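# Wrist-view policies: sim training, distortion and what transfers

Speaker notes, Merle Brunton. February 4, 2020. Slot is 17 minutes plus questions.
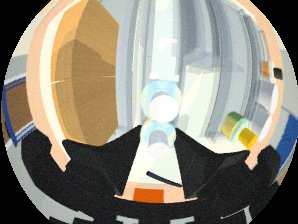 **Opening**

- Start with the question from the abstract: can a grasping policy trained only on rendered wrist views run on a real arm without fine-tuning?
- State the scope early. Tabletop and shelf picking, rigid objects, parallel gripper. No cloth, no liquids.
- Credit Gönül Saraç for the renderer and Kartini Sopacua for the real-arm trials.

**Why keep the distortion**

- Usual practice is to undistort, crop and resize. This throws away the rim of the view, and the rim carries most of the context during the last part of an approach.
- We render with the full fisheye model and feed the circular view to the network as it is. Black corners included.
- The fingers stay in view throughout. Earlier versions masked them out. Masking made the policy worse at judging when to close. Pause here, people usually ask.

**Method**

- Two training stages. Stage one: scripted demonstrations in simulation. Stage two: the policy runs, the script corrects it, and the corrections go back into the training set.
- Randomise lens parameters, lighting, panel colours and object pose. Leave finger geometry fixed.
- Lens centre is moved by up to 4 pixels per episode. Larger shifts slowed training and gave nothing back.
- Mention Zenditz by name (our scene generator). Do not go into its file format.

**Results**

- 40 real trials per condition. Same objects, same start poses, order shuffled by Tülin Kocabaş, who did not run the arm.
- Full fisheye beat the undistorted crop on shelf picks. On the open table the two were too close to separate. Say this plainly.
- Most remaining failures are late closures on small flat blocks. The policy reaches the right place and waits too long.
- Cylinders on their side fail in a different way: the approach angle is wrong from the start. Probably a gap in the demonstrations.

**Limits**

- One gripper, one lens type. Gianni Valentini is repeating the work with the Fernton gripper; results expected in May.
- Overexposed surfaces are rendered too cleanly. Real sensors bloom and ours does not copy that well.
- No claim about speed. The arm was capped at the same low rate in all conditions.

**If asked**

- Depth input: tried, dropped, too noisy at close range.
- Code: the renderer will be released, the scene set depends on licence terms with Grekier.
- Backup slides 2 and 4 have the loss curves and the lens model.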